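From: Cletus Benavides
To: Grinbridge Swap and Share list
Subject: Re: [grinbridge-share] What to do with the gray bins

Hi all,

Replying to the question from Grondedau Street, with the earlier message left in so people who joined recently can follow.

> We have the two gray bins from the Takács house now and they are in our
> front hall. They came full of small stuff: brushes, little containers, toys,
> parts of things. My husband wants to put the whole lot out at the curb. I
> think some of it is good. Is there a way you all sort this kind of thing,
> or do we just guess? Also the bins are pretty beat up inside. Do people
> still want them like that, or should I try to paint them?
>
> We can keep them until December but not past that, my sister is coming
> to stay.
>
> Thanks,
> M. on Grondedau

Please don't put it all at the curb yet. Small household stuff goes faster than furniture on this list, as long as people can see what it is. The mistake is offering a full bin. If you write "bin of misc, must take all" you will get no replies, or you will get one person who takes it and posts the same bin again in the spring. I have seen that happen with a box of kitchen drawer contents that went through three houses on my block.

What I do is empty the bin onto an old sheet and put back only a handful of things at a time, spread out on the bottom so that none of them is on top of another. Then I go through that handful and move on to the next. It sounds slow but I did both of mine in one evening, and I started after supper.

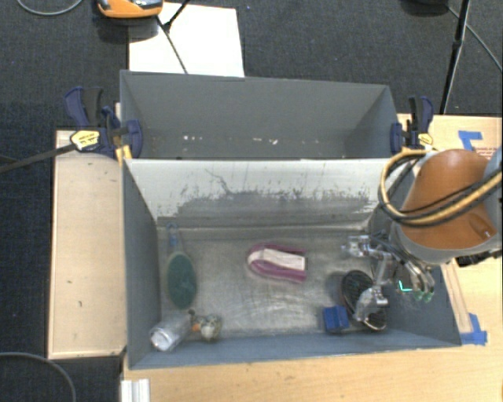

Brushes I keep together whatever they were made for. If the bristles are still straight they get washed in warm water with dish soap and dried head down on a towel. If you can't tell whether one was for hair, dishes or shoes, list it as a cleaning brush and leave it at that. I would not offer a used hairbrush as a hairbrush. Somebody always wants one for getting lint off a car seat or mud off boots.

Containers need their lids. Check for the lid before you wash anything, and if it hasn't turned up by the time you reach the bottom of the bin, put the container in recycling.

Toys and little figures go in a zip bag by themselves. Fledell, the thrift store next to the post office, takes toys by the bag and doesn't mind if they are odd ones. They do not take anything with a battery compartment, so pull those out first. Single blocks are fine with them too. They have a tub at the front where kids can pick one.

Anything folded, unfold it before you decide. I nearly gave away a pouch with 7 dollars in it, and a neighbor found a house key the same way.

As for the bins, leave them alone. Paint on the inside will come off the first time someone drops a wrench in there. Mine are gray too, with scratches and black flecks on the walls and scuffs all over the bottom, and I have had two offers for them already without asking. People want them for the garage or for potatoes. Wipe them out with a damp rag and say in the post that they are scratched inside, so no one drives over expecting new ones.

If you want company for the sorting, I can come by any evening after 6. I have spare zip bags and an old sheet you can use. Whatever is left when we finish I can drop off at Fledell, I go past there anyway.

One other thing for everyone. The 700 block still has the wood shelf on the porch, and the owner asks that you knock before carrying it off.

Cletus Benavides
Grinbridge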